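Section 4. Choosing the First Chores

This section is for the person who decides what work the two-arm station will do in the first weeks. Please read it before Section 5 (Recording a Task) and keep it near the station. You do not need to be a programmer, but you need to be patient.

4.1 What you can expect today

Many customers ask us the same question on the telephone: can the machine do the chore yet? Our answer in this manual is "some of it, with a person near." The Lekinach station can be set up for picking up separate, firm things and putting them in a known place. It is weaker with soft cloth, with thin things that lie flat, and with anything one can see through. It does not understand a chore as a person does. If you say to a person "clear the table," he also sees the spoon under the napkin. The station does only the part which you have recorded, and small changes on the table can confuse it.

In September our test room in Laskowska ran a tidying task 484 times over several weeks. The station finished 226 of these runs without help. In the other runs a person had to stop it, move an object, or start again. We print this number because we want you to plan with it. A kitchen helper with this result would not keep the job, but for sorting practice it is a useful beginning, and it was much lower in the spring.

4.2 Before you begin

You need:
- the station, fixed to its frame and checked as in Section 3
- one open basket or tray
- firm objects which cannot break or spill
- the run sheet from the back cover of this manual
- one person who stays by the stop button during all runs

CAUTION: Do not use knives, glass, hot liquids or food for people to eat. Do not put your hand between the arms while the motors have power, also when they are standing still.

4.3 Preparing the table

1. Switch off motor power and wait until the lamp on the Brokis control box is dark.
2. Wipe the tabletop with a damp cloth and let it dry.
3. Place the basket where at least one arm can reach inside it without stretching fully.
4. Put the objects for the task on the table. Leave a space of one hand between them.
5. Check that hoses can move freely. A hose which is pulled tight at the far end of the movement will change the path of the arm.
6. Move both arms by hand through the whole task, slowly. If they touch each other, change the place of the basket and repeat.
7. Switch on motor power and press HOME.

Note: If you want to leave other things on the table, leave them in the same place for all runs of one recording. Moving them between runs is a more difficult exercise and it is described in Section 7. 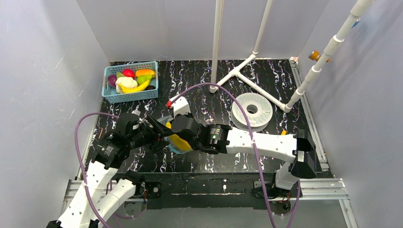 The difficulty of a chore depends mostly on the objects, much less on the name of the chore. "Putting away the vegetables" can be easy or very hard. Before you choose, look at each object and ask where two fingers can hold it. A toy banana gives the gripper a long curved side, and a round piece can roll away if the fingers close beside its middle. In a mixed basket like the one with the banana, the cauliflower and the purple onion-like piece, the shapes also lean on each other, so taking one out can move its neighbors. The see-through container between the grippers is a harder class again: its walls are difficult for a camera to find, and the yellow thing inside can draw more attention than the container itself. Record such a container as its own task, and do it after the solid objects go well.

4.4 Grades of difficulty

We use four grades in this manual. The grade is for the object and the action together.

Grade A. Firm object, one arm, open target. Example: lift a block and put it in a basket.
Grade B. Firm object from a group. Example: take one toy fruit from a full basket and leave the others inside.
Grade C. Two arms on one object. Example: one arm holds a container and the other takes something out of it.
Grade D. Soft, thin or wet objects. Example: fold a towel, pick up a sheet of paper, wipe a spill.

Start with Grade A, even if it looks too simple for you. Tanner Dufour from our Clatumside workshop trains new customers, and he asks them to stay with one Grade A task for two full days. Most of them complain on the first morning. The time is needed to learn how the arms slow down, what they sound like when they push too hard, and when to press stop.

Grade D is not supported in this version. You can record it, but please do not promise it to anyone in your household or company.

4.5 First trial

1. Choose one task and write its grade on the run sheet.
2. Run it at the lowest speed. The operator stands outside the marked floor line.
3. Mark each run with one letter: F for finished, H for finished with help, S for stopped.
4. After each stopped run, write what happened in a few words ("slipped at lift," "closed on nothing," "arms too near").
5. Put the objects back by hand, with motor power off.
6. After 94 runs, look at the sheet. If most of the letters are F, you can increase the speed by one step. If not, make the task easier and record it again.

CAUTION: Do not increase speed and change the objects on the same day. You will not know which of the two caused a fault.

Note: A run counts as H also if you only turned an object a little. It is a small help, but without you the chore was not done.

4.6 When to leave the chore to a person

Leave the chore to a person if a mistake costs more than the time you save. This includes medicine, sharp tools, and all work near children or animals. Leave it also if the objects are new every day. On a shop floor the parts are often the same for 1000 pieces in a row, and this is why the station is usually of more use there than in a kitchen. At home there is a different cup each time and somebody has moved the chair.

If you are not sure about the grade of your task, send the run sheet to the Clatumside workshop together with the serial number of the station. Please write the letters clearly, because H and F are easy to confuse on a scanned page.

Continue with Section 5, Recording a Task.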